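Robotics Practicum — Unit 4 Handout
Grasping and Placing Thin Parts

Prerequisite: Unit 3 (Gripper Mounting and Calibration)
Unit coordinator: Solange Fraser

4.1 Purpose

In this unit, students program an arm to hold a thin plastic strip and carry it over a tray. Thin parts are harder to handle than blocks. They bend under load and tilt between the fingers, and a small error at the jaws becomes a larger one at the far tip.

4.2 Terms used

Grasp point: the place on the part where the fingers close.
Overhang: the length of strip from the grasp point to the free tip.
Holder block: a printed piece fitted at the base of the strip, which gives the fingers a wider surface to close on.

4.3 Tip error

For a stiff strip, sideways error at the tip is the overhang multiplied by the sine of the tilt angle. Doubling the overhang doubles the error. A flexible strip will also sag, and the two effects should be recorded separately in the lab book.

4.4 Procedure

Load the Bimis controller and confirm that the emergency stop is within reach. Seat the holder block before closing the fingers. Close at the lowest force setting and raise it one step at a time. Move to the tray at reduced speed, pause with the tip over the tray, and save the wrist camera view. Each group completes 10 trials. Trials in which the strip is dropped are still counted — they must not be repeated or removed from the log.

4.5 Assessment

Reports are limited to 1,000 words, excluding tables, and are due on Aug 10, 2024. Marks are given for a clear method and for honest treatment of failed trials. Groups sharing the Mokgate bench must submit separate logs.

4.6 Reference view and student remark

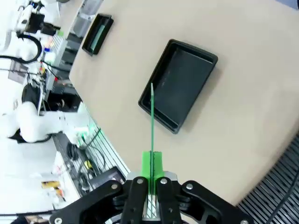
Mavis Zamora remarked in the unit forum that her group's tip error fell once they measured overhang from the top of the holder block, and asked that the definition in 4.2 be changed to match.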